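How to check the size of a plot before you make an offer

Sellers often quote measurements from an old listing, and these can be wrong. Checking them yourself takes an afternoon.

Start with the title plan. Order a copy and look for the scale, the north point and the red line. On our plot at Esness the listing gave 2,065 square metres, but the plan left out a strip along the lane.

Next, walk the boundary with a long tape. Measure each side twice and write both figures down. If they differ by more than 15 centimetres, measure again. Mark the corners with pegs.
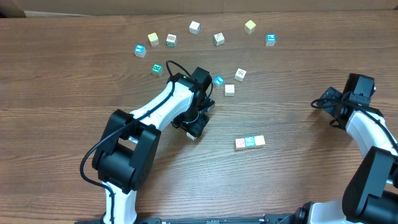

Sándor Hegyi writes that he would also measure both diagonals, as four sides alone won't fix the shape of a plot. He did this at Kukgate and found one corner well inside the neighbour's hedge.

Draw the plot on squared paper, split it into triangles and add up the areas. Then compare your total with the listing.

Last, ask the seller in writing about rights of way, drains and shared access. A surveyor can confirm the line if anything is unclear. Arberg charged us 160 for a half-day visit, and the drawing came 4 days later by email.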